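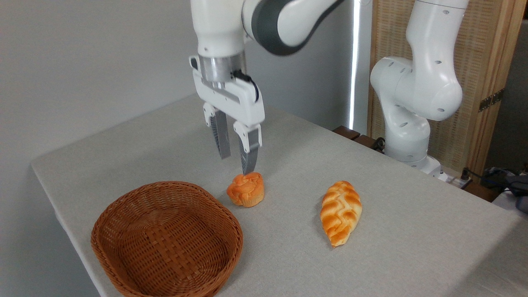 Teltanell Bread Basket Set

A wicker basket, a braided loaf and a muffin-shaped roll. The basket is oval, woven, reddish brown and ready for work. The bread is for looking at, and will disappoint anyone who comes home hungry.

Walero makes the loaf and the roll from slow-rise foam, painted by hand, so no two have quite the same tan. The loaf has a glossy orange-brown plait with cream stripes between the braids and a point at each end. The roll has a lumpy, swirled top that would get a polite nod at a bake sale. Neither one goes stale. We have had a set in our shop window since December and it has held up better than the window has.

The basket

Thick rounded rim, flat bottom, woven pattern inside and out. It holds real bread perfectly well, also keys, mail and the batteries you mean to test someday. Line it with a napkin if you serve anything with crumbs. Wipe with a barely damp cloth and let it air dry. Please keep it out of the dishwasher — we get asked.

Good for

Shop displays, play kitchens for ages 5 and up, staged houses, and people who like the look of baking more than the flour on the floor.

Details

Item no. 94
Weight of full set: 670 g
Basket: natural wicker
Bread: painted foam, not food, not dog food either
Scent: none (the cinnamon version was discontinued after complaints from our own packing room)

Spare rolls are sold singly under the Igwe name. Bakeries and stagers ordering 50 or more sets should write to Muvness for trade prices. Linens sold separately.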